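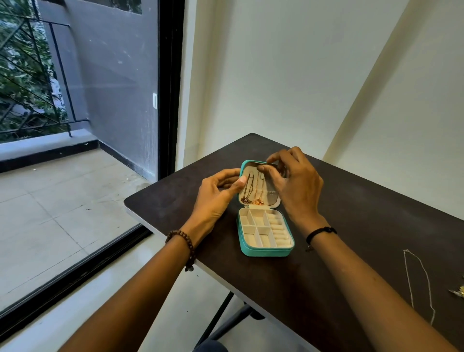
Türkises Schmucketui, Ketten im Deckel, Station am Balkonfenster

Gbeho-Zelle: Kopfkamera verliert Ketten bei Gegenlicht

kettenwirker_19
Wir richten gerade eine Zweiarmzelle von Gbeho für das Ein- und Ausräumen von Schmucketuis ein. Vorgemacht wird von Hand mit Kopfkamera, Auswertung in Skidach. Problem: Die Segmentierung findet das Etui immer, die feinen Ketten auf dem dunkelbraunen Tisch nur teilweise. 400 Durchläufe aufgenommen, 379 brauchbar. Belichtung steht auf Automatik, Weißabgleich fest. Hat jemand Werte für ähnliche Aufbauten?

Delta_Achse
Automatik raus. Mit Glastür seitlich im Bild regelt die Kamera bei jeder Kopfbewegung nach, und die Glanzlichter auf dem Metall laufen weg. Feste Belichtungszeit, Gain so niedrig wie möglich, dann neu kalibrieren.

nullpunkt
Sehe ich anders. Feste Belichtung an einem Platz mit Tageslicht hält eine halbe Stunde. Erst Rollo runter und Flächenlicht von oben, danach über Parameter reden.

kettenwirker_19
Rollo geht hier nicht, Flächenlicht ist bestellt. Kritisch ist ohnehin weniger das Aufhängen als der Griff am Kleinteil. Da treffen sich beide Fingerspitzen über dem Tisch, das Teil ist dunkel und winzig, und die Tiefenkarte liefert an der Stelle nur Rauschen.

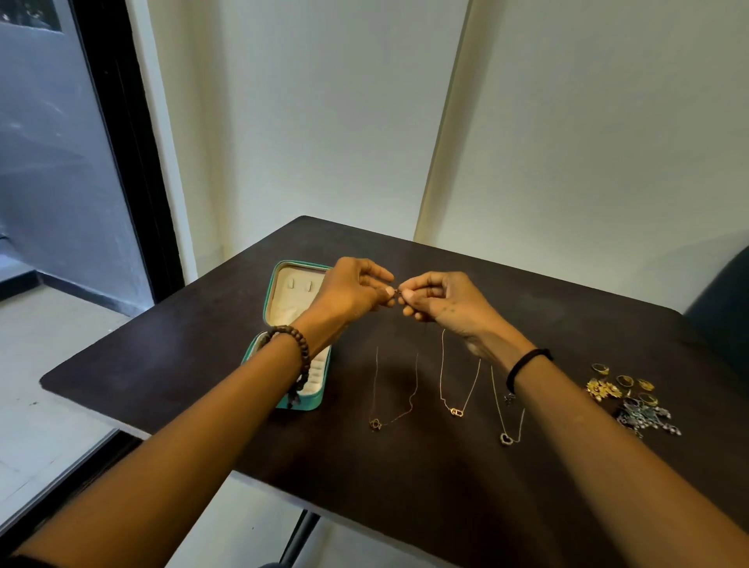 Am Greifer selbst sind die Kurkesholm-Backen mit Silikonauflage montiert, Greifkraft auf unterster Stufe. Die Ketten lege ich vor dem Start nebeneinander aus, Anhänger zur Bedienerseite. Bei den Ringen ist mir die Lage egal, die dürfen durcheinander liegen.

Delta_Achse
Silikon zieht Staub an und wird glatt. Nach jeder Schicht mit Isopropanol abwischen, Auflagen tauschen, sobald die Kante rund ist. Wir hatten im Mai 111 Fehlgriffe in einer Woche – alle linke Backe, alle dieselbe abgenutzte Auflage.

nullpunkt
Isopropanol nimmt den Kleber der Auflagen mit. Im Wartungsblatt von Hirkisano steht für unsere Backen Seifenwasser. Und den Werkzeugnullpunkt nach dem Tausch neu anfahren, sonst stimmt die Übergabe zwischen den Armen nicht mehr.

Delta_Achse
Bei geklemmten Auflagen ist kein Kleber drin. Kommt also auf die Ausführung an.

kettenwirker_19
Sind geklemmt. Belichtung steht jetzt fest, Nullpunkt links war 0,3 mm daneben. Nächster Lauf, sobald das Licht hängt.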